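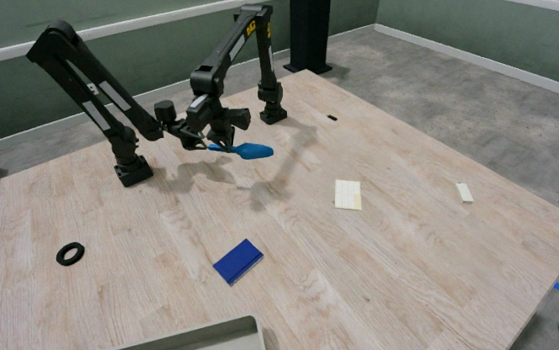 Fig. 1. Simulated two-arm cell, spatula held above the table.

Week 2: Collecting demonstrations

Each group records 22 episodes in simulation. Keep the failed grasps in a separate folder – they are used in August.
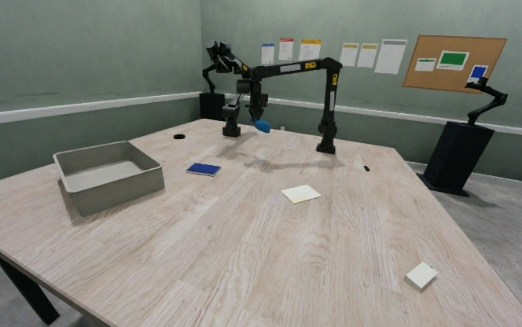 Fig. 2. Same cell from another side, with the open bin.

Vary the start pose between episodes. Save all views with the joint log, and check the wrist view before you submit. A grip on a narrow neck is easy to judge there.

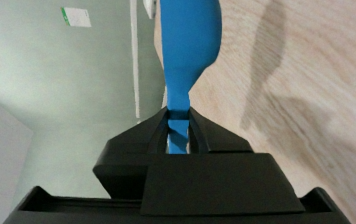
Janelle Rivera: Do we drop an episode if the grasp slips but the arm recovers? Our group kept those and tagged them "recovery."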